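Ticket 3060: Recipe page uploads stuck at 87 per cent
Product: Plureo site builder
Status: Reopened by customer
Raised by: Bayu Ngui

Bayu Ngui
Photos on our kitchen page stop at 87 per cent and the bar just sits there. I was told to clear my cache. Did that, no change. I doubt it was ever the cache, as my phone does the same thing. The page is meant to show these:
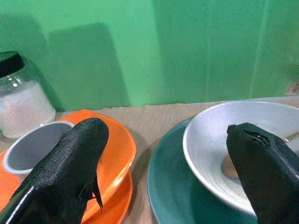
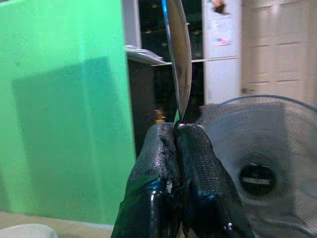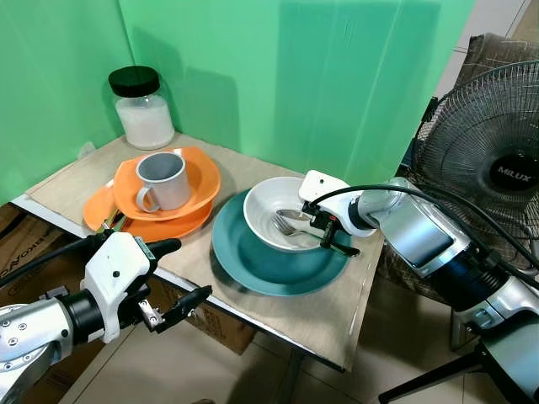

Pluststead, July

Trevor Simard, Plureo support
Thanks Bayu. The three attachments came through on the ticket, so the files themselves open. Your log shows error 3353, which usually means the storage plan is full. Could you upgrade and try again?

Bayu Ngui
I'm not paying for a bigger plan on a "usually". The dashboard says we've used less than half. Has anyone looked at the server end?

Trevor Simard
Fair question. Your site was moved from the Arnon server to Liew last month, and the upload folder still points to Arnon. I've corrected the path. Please test with 2 files.

Bayu Ngui
First one went up. Second stopped at 87 again, then finished when I refreshed. I wouldn't call that fixed. Please leave this open, and don't send me the satisfaction survey yet.

Trevor Simard
Left open. I've asked for the Liew upload logs and will post them to this ticket.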